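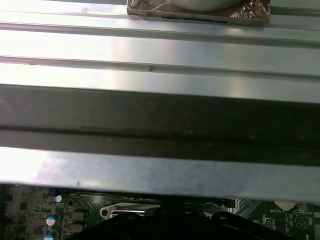

From: Dymphna Horgan
To: the repair list
Re: Re: Putting an old desktop back together

Hello Clem, and hello everyone,

What a nice long message to find when I sat down with my tea! I've read it twice and I think you're much closer to finished than you feel. I'll put my answers under your questions, and Kieran or Rizal can correct me where I've got it wrong, as they usually do (and I'm always glad of it).

On 5 May 2025, Clem Tipoki wrote:

> Hi all. I've taken on an old desktop from my aunt, a Pekedus tower
> that spent years under her sewing table. I took the whole thing
> apart to clean it, and now I'm stuck in three places. First, the
> steel case has a few scratches and dull patches on it. Should I
> sand them? Second, I can't remember which standoffs went where under
> the motherboard. Third, is there any sense in keeping the
> old 750 GB drive, or should I just buy something new?
> I'd like to keep the whole job under $35 if I can.

The scratches first, and please put the sandpaper away! A lot of cases are galvanized steel on the inside, and the gray finish is a zinc coating that keeps the rust off. If you sand it you take the coating away with the scratch, and you also make a fine metal dust that you really don't want anywhere near a circuit board. A soft cloth, barely damp, and then a dry one is all I ever use. Dull patches are only looks. If you find real orange rust, write back and tell us where it is and how big.

Now the standoffs. Lay the board beside the case, facing the way it will sit, and find the screw holes in it, the ones with the little metal rings. Then match them to the threaded holes in the tray. Every standoff should have a hole in the board right above it. One left over in the wrong spot can touch the back of the board and short it, and I speak as someone who did exactly that to my brother's Asmont and had to own up to it at dinner. Start all the screws loosely before you tighten any of them, and stop when they're snug.

Before the board goes back in, run a fingertip (gently!) along the folded edges of the metal. Most are rolled over and perfectly friendly, but the cheaper cases have a raw edge here and there, and I've bled on more than one of them.

As for the drive, I'd keep it for now and see how it behaves. Copy off anything your aunt might want, family pictures especially, and run a health check before you trust it with anything new. A small solid state drive would make the machine feel a good deal quicker, and you may find a used one inside your budget. Rónán Dolan had 2 of them going spare at the last swap, if he hasn't found homes for them yet. Rónán, are you reading?

One more thing you didn't ask. Leave new parts in their wrapping until the minute you need them, and touch bare metal on the case before you pick up the board. I keep all my screws in an egg carton, one cup for each stage, and it has saved me many an evening on my knees with a flashlight.

Do let us know how it goes, and tell your aunt I'd love to hear about the sewing, too.

Warmly,
Dymphna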